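Teleoperated Demonstrations for a Box Handling Task in Simulation
Final project report
Author: Fidelina Zapata

1. Background

Programming a robot arm by writing out waypoints works well when every object starts in the same place. It works poorly when the box is turned a little or sits closer to the edge of the table. Learning from demonstration moves the effort to a human operator, who performs the task many times while the commands and sensor readings are logged. A policy is then fitted to the log.

The goal of this project was to compare two ways of giving those demonstrations in a simulated workcell. In the first, the operator drives the gripper with a six-axis hand controller (Kuvutia). In the second, the operator moves a small leader arm by hand and the simulated arm copies its joint angles. The task was the same in both cases: approach a box, grasp it, and move it to a target area.

2. Setup

The simulation was built in Grirkavex, the course simulator. Physics ran at 400 Hz and commands were sampled at 20 Hz. The arm carries a two-finger gripper, and the operator sees the table through a wide-angle wrist view. No outside view was offered during recording. This was a deliberate restriction - the policy would have only the wrist view and the joint states to work from, and the operator should not use information that the policy lacks.

Box pose was drawn at random before every episode. Each method was used for 100 episodes, in blocks of 20, with the order of the blocks alternated to spread out the effect of practice.
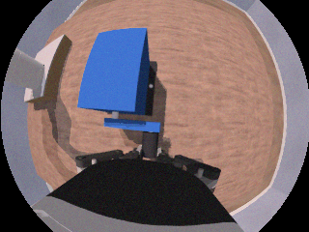
Operator error in this project was mostly error in judging depth. The wrist view gives good sideways information and very little about height above the table, so early episodes often ended with a finger touching the table first. After the first block I began to use shadows as a cue. With the blue box, the brown shadow on the wood along its right side was the most useful one, and I learned to read it before committing to an approach. The gripper body also takes up much of the lower part of the view, so wood close to the fingers is hard to see. Both points apply to the policy as well as to the operator.

3. Recording procedure

An episode began when the operator pressed the start pedal and ended at release or after 28 seconds. Episodes that timed out were kept in the log but marked and left out of training. Pauses at the start were trimmed automatically. Pauses in the middle were kept, although they caused trouble later (see Section 4).

4. Observations

The leader arm gave smoother paths. Wrist rotation in particular came out as one motion, while the hand controller tended to produce a translation, a stop, and then a rotation. The policy trained on controller data copied these stops and sometimes stayed in one for the rest of the episode. Filtering out segments with near-zero velocity reduced the problem but also removed the short wait before the fingers close, and grasps became less reliable.

The hand controller was better for small corrections near the box. Hand tremor on the leader arm passed directly to the simulated joints. A low-pass filter helped, at the cost of a delay that I could feel.

5. Limitations

There was a single operator, so differences between methods may partly reflect my own habits. Contact in the simulator is simplified, and neither input device returned force. Transfer to the physical arm in the Gilchrist lab was planned for April and was not completed. The logs and the trimming script are stored in the course repository with the configuration files for both input devices.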